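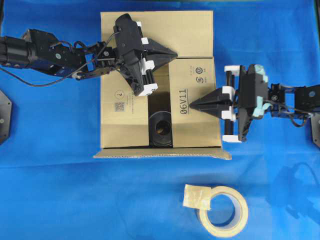

5. Opening the box, and closing it again

Okay, you've got your work surface covered and your box sitting on it. If you skipped section 4 (the cloth section), go back and read it, I'll wait. I use a big blue one and I let it run well past the box on every side, creases and all. I don't iron it. I used to pull it tight and pin it at the corners, and then I'd catch a box on a pin, so now I smooth out the middle with my forearm and leave the folds along the edges alone.

This section covers the ordinary flap-top cardboard boxes that everything in the Dirnis shelving project gets stored in. The long drawers and the soft cases are in section 6.

What you need

The box, with its slip from the shelf
A tape cutter with a short blade (no kitchen knives, please!)
Paper tape
The Pruvero label roll and a soft pencil
Crumpled paper or a folded hand towel for padding
A small tray for bits

5.1 Getting set

1. Put the box near the middle of the cloth. Leave yourself a good margin on the near side, where you'll be setting things down first.

2. Turn it so you have one flap toward you, one flap away from you, and the other two at left and right. I call them near, far, left and right for the rest of this section, and I mean as seen from where you're standing.

3. Look for the printing. Makers put all sorts of things on flaps, and it doesn't follow any system I've ever cracked. The one I was working with has 06V11 in big black characters on the right inner flap, running sideways, and a tiny QR code on the left one under a little question mark in a circle. Copy the big code onto your slip exactly as printed, zeros and all. You don't need to scan anything.

Note: a code printed on the cardboard is the box maker's business. Our own shelf number goes on the outside, on a Pruvero label, in pencil. If you find the two mixed up in the Workus list (I have found this more than once and at least one of them was me), trust the label and fix the list.

5.2 Opening

1. Slit the tape along the seam with the blade barely out. You want to cut tape and nothing else, so let the tip ride along the gap and don't press.

2. Fold the far flap all the way back, away from you, until it lies out flat. It makes a nice plain landing pad and I often park the slip on it.

3. Fold the near flap down toward you. Run your hand along the fold once so it stays put. Watch your fingers on raw edges where the wavy inner layer is exposed, they're scratchier than they look and a cardboard cut stings all day.

4. Leave the left and right flaps partly closed for now. Really! Everybody wants to throw all four open at once, and then the box spreads and whatever was standing up inside leans over. With the side flaps still in, you get a narrow opening down the middle, and that's plenty for a first look.

5. Look straight down through the gap before you put a hand in. It'll be dark in there. Use a lamp from the side if you have one, or tip your head and let the room light in. You're checking which way up things are and whether anything is resting on anything else.

In 06V11 there's a round black piece standing upright with its open end facing up, and from above you see rings going down into a dark hollow. That's how I like to find a cylinder, standing on its end with the opening on top. If yours is lying on its side, make a note on the slip so you can pack it better on the way back in.

Caution: never turn a box over to empty it. I know it's quicker. Genowefa Kubiak, who wrote the first version of this guide and was much stricter than I am, had this printed in capitals on the front page, and I've only moved it down here because people were skipping the front page.

5.3 Lifting things out

1. Open the left flap, then the right. Hold each one back against the outside of the box for a second so the crease relaxes. If a flap keeps springing in, a bit of paper tape on the outside will hold it. Don't bend it backward past where it wants to go, or it'll tear at the corner and you'll be back here reading 5.5.

2. Go in from the top with an open hand and take round items by the outside. Keep your fingers out of any open end. I don't care how convenient it looks as a handle, you don't know what's down there until you've had it out under a light.

3. Lift straight up until it's clear of the cardboard, then across, then down. Set it on the cloth standing up, the same way it stood in the box.

4. If it won't come, stop. Most of the time a side flap has sneaked back in and is pinching it. Sometimes there's a bit of padding wedged down one side. Wiggle the padding, never the item.

5. Loose bits go in the tray. Caps, screws, little bags, the silica packets, the lot. Things laid on bare cloth have a way of wandering into a fold, and I once spent 20 minutes hunting for a cap that was sitting in a crease right under my wrist.

6. Check what you've got against the slip and tick it off in pencil.

Note: leave the empty box where it is while you work, flaps open. If you put it on the floor somebody will step in it, or put their lunch in it, or flatten it for recycling (Wednesday is the risky day for that at our place).

5.4 Packing it back

You'd think this would be the same thing backward, and it nearly is.

1. Shake out the bottom of the box. Crumbs of cardboard collect in the corners.

2. Put a layer of crumpled paper in the bottom. Enough that you feel it give when you push, and no more than that.

3. Lower the item in standing up, open end on top, close to the center. If it came with a cap and you have the cap, put the cap on first.

4. Pad around it. Tuck the paper down the sides with two fingers and work your way around. When you think you're done, hold the box by its outside walls and give it a gentle rock. You shouldn't feel anything travel.

5. Fold in the left and right flaps and see how they sit. They should come down to level without you leaning on them. If the item pushes them up, take some padding out of the bottom. If they sag, lay a folded piece of paper across the top.

6. Near flap over, far flap over, one strip of paper tape down the seam. One! I've opened boxes here with so much tape on them that the top layer of cardboard came off with it.

7. Pencil your initials and the month on the label and put the slip in the pocket on the shelf.

Caution: no heavy boxes on top of a box with something standing in it. The Haddadin shelf has the low spaces for exactly this, slots 100 to 167, one box high. Please use them and don't "just for tonight" a second one on top.

5.5 When things go wrong

A flap tears at the fold. Lay it flat, tape it on the inside and the outside, and keep using the box. Two torn flaps and I'd retire it. Copy any printed code onto the new box's slip before the old one goes out.

The flaps won't stay down for taping. Usually it's the near one, especially if it's been folded flat against the side all afternoon. Bend it gently the other way a couple of times. A book on top works too, if what's inside sits well below the rim.

The seam is off center. Square the box up first by pushing two opposite corners toward each other, then let go and look again. If it's still off, check the bottom, somebody may have taped it crooked.

Cardboard dust all over the cloth. Fold the cloth in toward the middle by its corners and shake it outside. Don't wipe it with your hand, the dust gets into the weave and then onto the next thing you set down. Washing instructions for the cloth are back in 4.6.

The slip says one thing and the box holds another. Believe the box. Write down what's in there, put a question mark next to the old entry, and leave the slip sticking out of the pocket so I see it when I come by. I'd much rather sort out a question mark than find a correct-looking slip on the wrong box.

Next is section 6, drawers and soft cases. Bring the tray with you, you'll want it for the zipper pulls.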